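Project report, second term
Lamduan Khamphan
Working title: Which shop-floor chores can a two-finger gripper do without help?

## 1. Question

Most published demonstrations show a machine doing one task well under fixed conditions. The Bunari workshop in Danitville has a different kind of workload: many small chores, each done a few times a day, with objects that are rarely in the same place twice. This report asks which of those chores a single arm with a two-finger gripper can complete from start to finish, and where it stops.

## 2. Chores tested

The list was drawn up in February with the shop-floor supervisor. Chores that needed a blade, heat or a ladder were left out. The remaining 6 were:

- folding a shop towel in quarters
- returning hex keys to a holder
- emptying a parts tray into a bin
- wiping a bench top
- coiling a short cable
- closing and stacking flat-lid boxes

## 3. Method

Training episodes were recorded by hand and used to fit one policy per chore. The full set contains 3723 episodes. Episodes shorter than two seconds were dropped before training, as were those where the operator let go of the object on purpose.

Each policy was then run on the arm under normal shop lighting. A trial counted as a success if the chore was finished within the time limit and no person touched the object or the arm. Time limits were set at three times the median human time. There were 395 trials in total, unevenly divided, as cable coiling was stopped early after the gripper pads wore through.

The software was Thongsuk, the lab's own control package, with default settings except for the grip force ceiling, which was lowered for the towel.

## 4. Results

Emptying the tray and wiping the bench were reliable. Failures in wiping were mostly missed strips along the back edge, where the arm was near full reach. Box stacking worked for the first two boxes and became poor at the third, where small placement errors added up.

Hex keys were mixed. The larger sizes went in on the first or second attempt. The smallest could be picked up but turned in the grip before insertion, and the policy had no way to detect this.

Towel folding reached a first fold in most trials and a correct second fold in few. Cable coiling was never completed.

The arm was slower than a person on every chore. The smallest gap was in wiping. Training for each policy ran for about 2000 steps; running longer on the towel data lowered the training error and made no difference on the arm.

## 5. Limits of the data

All episodes came from one building. Camera views differ a great deal within an episode, and a share of the images show walls, lamps or ceiling with no chore object in view. These were kept in the training set. A check on the wiping policy with such images removed gave a similar success rate, but the check was small.

The Pema bench, used for the box trials, is lower than the others. No correction was made for this.
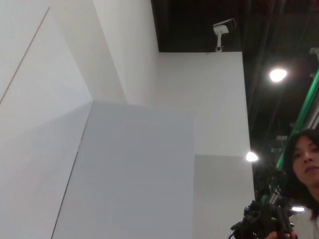
## 6. Next steps

1. Repeat the hex key trials with a camera view of the fingertips during insertion.
2. Replace the gripper pads and finish the cable trials.
3. Record box stacking at two bench heights.
4. Report success by object size as well as by chore.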